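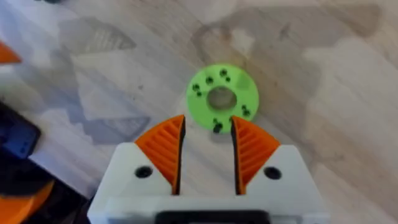

Do both arms need to be calibrated before every club meeting?
Only the arm that was moved or unplugged since the last meeting. Run the Dekora check on that arm alone.

Section 2: Ring practice (Sirnside Robotics Club)

1. Switch on the left arm, then the right.
2. Open both grippers fully before you start the Brustau program. 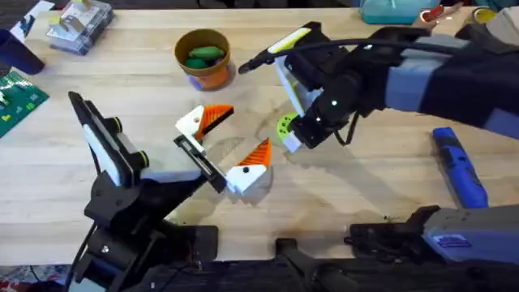

3. Set the arm speed to 200 for your first run. Students who passed the May test may use up to 701.

Caution: Keep hands off the table while either arm is on.

4. Bring the left gripper in with the jaws open, and stop short of the ring. 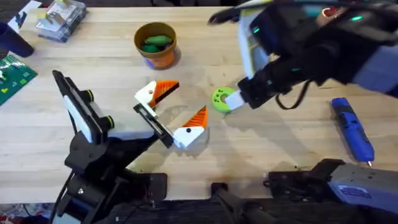 Fig. 3 – Green ring at the right gripper, left gripper open.

5. Close the left gripper slowly. Open the right one only when the left has a firm hold.

Note: If the ring drops, pause the program and let both arms stop. Do not grab for it.

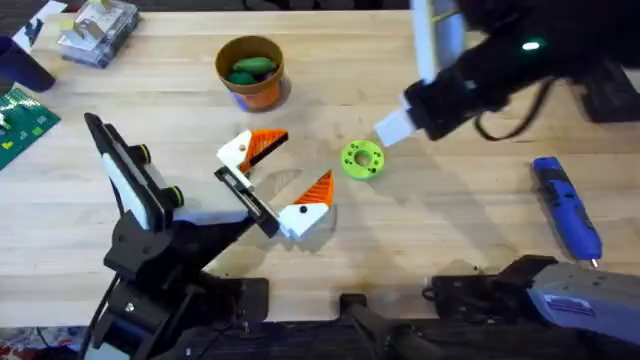
Fig. 4 – Ring on the table between the two grippers.

6. Save the run to the Fabbri folder under your team name – the log holds 2000 lines, then starts over.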